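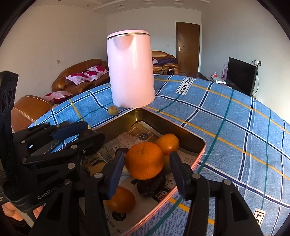
Is a metal tray a good way to keep citrus on the table?

It works well for up to a week, as long as the fruit sits in a single layer and the tray has a paper liner that gets changed.

I have used the Rodow rectangular tray as a fruit tray for four months, on a dining table that also holds the electric kettle. The review covers dimensions, finish, stability on cloth, liners and cleaning. The tray is sold as a general-purpose item. The seller's page mentions tea service, baking and desk storage, and I have tested only fruit and a small amount of tea service.

Dimensions

The listing gives the long side as 300 mm. That figure is the outside measurement, rim to rim. The flat part of the bottom measures 286 mm on my tray, and the flat part is what matters for fruit that rolls. The empty tray weighs 700 g on my kitchen scale, heavier than I expected from the pictures on the listing. The weight is useful. The tray does not slide when I take one orange out with one hand.

With 1,000 g of mixed oranges in it, the bottom stays flat and the corners do not lift. I did not go far beyond that load. Large navels fit in one layer with space between them, and small fruit such as kumquats would be better off in a bowl, where they can be scooped.

Finish

The rim is pink on the outside and the inner walls are a dark brassy gold. The two colors meet in a clean line on my tray. Zübeyde Coşkun, who bought hers a month before I did, has one corner where the pink runs over onto the gold by a few millimeters. It has no effect on use, but at this price I would have sent it back.

The gold side reflects light strongly. Under a ceiling lamp the walls show bright patches that move as you walk past the table, and fingerprints are visible on them after any handling. The pink side hides prints better. If the tray is going to stand near a pink kettle, as mine does, expect the two pinks to differ. My kettle is paler. I don't mind the mismatch, but buyers who want a matched set should look at Hendari, which sells a tray and kettle in one color under one product number.

There are no scratches on the walls yet. There are fine marks on the bottom, all from the two weeks when I used the tray without a liner and kept a ceramic sugar bowl in it.

Stability on cloth

Most reviews test trays on a bare surface. My table has a blue plaid cloth on it with printed patches, and the weave is coarse, like denim. On this cloth the tray grips well and can be set at an angle without creeping back. On a smooth wax cloth it moved easily when pushed with one finger. Saadet Aksoy uses hers on bare wood and has stuck felt dots under the corners — a cheap fix, and one the manufacturer could have included in the box.

The underside has no feet. After a hot teapot had stood in the tray for twenty minutes, the cloth beneath was warm to the touch but not marked. I would still put a mat under it for anything hotter or longer.

Liners

The tray does not come with a liner and the seller's own cut-to-size paper, made by Yalçınkaya, costs too much for something that is thrown away. I use newspaper. A Chinese-language weekly comes to our building free of charge, and one sheet folded once covers the bottom with a little turned up at the sides. Newsprint absorbs small leaks and keeps the fruit from rolling against the metal. It can transfer ink to damp skin, so dry the fruit before it goes in. For oranges and other fruit that gets peeled this is acceptable to me. For pears or grapes I switch to plain baking paper.

Change the paper weekly, or immediately if a fruit has gone soft. I left one sheet in for nearly three weeks in June and found a faint gray ring on the metal where a lemon had been leaking. The ring came off with dish soap and a second wipe.

Ventilation

A solid bottom means no air from below. The fruit at the edges, next to the wall, has less air around it than the fruit in the middle, and that is where I have found the first soft spots. Turning the fruit every couple of days helps. A wire basket is better in this respect. I owned the Selar wire basket before this and the fruit lasted slightly longer in it, but it left lines pressed into ripe skins and dropped bits of dry stem through onto the table.

Place the tray a little away from the kettle's spout. Steam condenses on the near wall otherwise, and the paper at that end goes limp.

Cleaning

Hand wash only, according to the leaflet. Warm water, dish soap, soft sponge. The inside corners are tight and hold crumbs of dried peel, and a soft toothbrush gets them out. Dry it straight away, as water spots show clearly on the gold. I have not tried a dishwasher and do not plan to. The rim fold on the underside traps some water, so stand the tray on its short side for ten minutes after drying.

What I would change

Four small feet. A slightly wider radius in the inside corners. A matte inner surface, or at least the option of one. Listing the flat inside length next to the outside length would also save buyers from ordering the wrong size — mine was bought to hold a particular set of tea glasses and turned out one glass short.

Rating

Four out of five for fruit on a dining table, three out of five for tea service. I would buy it again in the same size. Zübeyde would not, on account of the corner, and has since moved her oranges back into a bowl and uses the tray for mail.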